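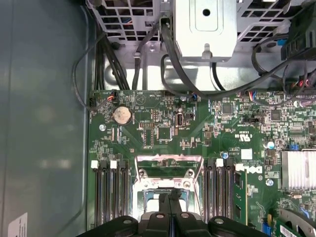
Wrist camera, gripper at the CPU socket, load plate open

Ticket: Villex extraction study, socket task
Opened: September 3, 2018
Status: open, waiting for Oltness

We compare two methods for taking the processor out of a Dell desktop: position control only, and position control with the Hladun force limit. With the limit switched on, the run stops with error 22 before the fingers close. I have repeated it 3 times and the error was the same.

What I tried: new zero for the force sensor, slower approach, limit raised from 2 N to 5 N. Only the last one had an effect.

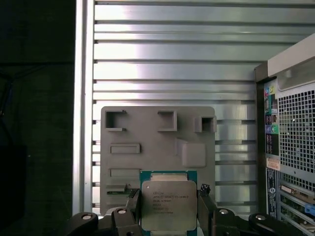 At 5 N the grasp is completed, but I am not sure that this value is fair for the comparison, as the Cilari protocol asks for 2 N. Please advise if we may change it for both methods. Until then I keep the old results separate.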